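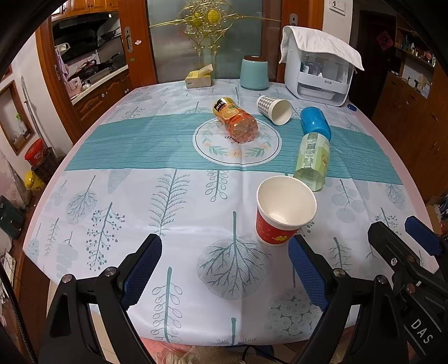 Lowri Vaughan has written to ask whether the Prydderch cloths may be tumble dried, as the card supplied with her order gave only the washing temperature. They may, on a low heat, provided that they are taken out while slightly damp and folded at once. The card has been amended and the revised wording is given under Care.

Prydderch Table Linen for Halls and Dining Rooms
Order code 3807

Prydderch is the standard range of table linen supplied by Darnard to schools, parish halls, care homes and small hotels. Cloths are sold singly or in packs of ten. Napkins are sold in packs of 50 only.

Material
Cloths: cotton and polyester mix, woven, hemmed on all four sides
Napkins: the same cloth, in plain colours only
Finish: untreated, or stain-resistant at extra cost

Sizes
Small square, 135 x 135 cm, for tables seating four
Large square, 180 x 180 cm
Oblong, 135 x 230 cm, for folding tables up to 183 cm in length
Round, 230 cm across
Other sizes can be cut to order. The minimum quantity for a special size is 23 cloths of one pattern, and cut cloths cannot be returned.

Choosing a size
Measure the table top and add twice the drop required. A drop of 25 cm is usual where guests are seated. For buffet tables, where the legs are to be hidden, a drop of 70 cm is advised, and customers should check that the hem clears the floor by at least 2 cm. Tables which are pushed together should be covered with overlapping cloths, the overlap facing away from the main door.

Patterns and colours
Printed patterns are made in batches and the shade may vary slightly between one batch and the next. Customers who expect to add to an existing set should quote the batch number sewn into the hem. Cuttings of all current patterns are available free of charge from the Zalcombe showroom.

Care
Wash before first use. Machine wash at 60 degrees with similar colours. Do not bleach. Tumble dry on low and remove while slightly damp. Iron on the reverse side. Cloths with the stain-resistant finish must be washed at 40 degrees and without fabric softener. Tea, coffee and fruit juice should be blotted with a dry cloth and rinsed in cold water as soon as possible. Candle wax should be allowed to harden before it is lifted off.

Storage
Cloths should be stored dry, either rolled or loosely folded. Long storage in plastic covers is not recommended.

Delivery and returns
Stock sizes are dispatched from the Skondness warehouse within five working days. The warehouse is closed for stocktaking during the first week of April. Unused stock sizes may be returned within 28 days in their original wrapping. Carriage on returned goods is payable by the customer unless the goods are faulty.

Related items
977 Table cloth clips, steel, pack of 12
1363 Felt under-cloth, oblong

Enquiries
Orders and accounts: Corina Holzer
Special sizes and cuttings: Ifor Lloyd, Zalcombe showroom, 9.30 am to 4 pm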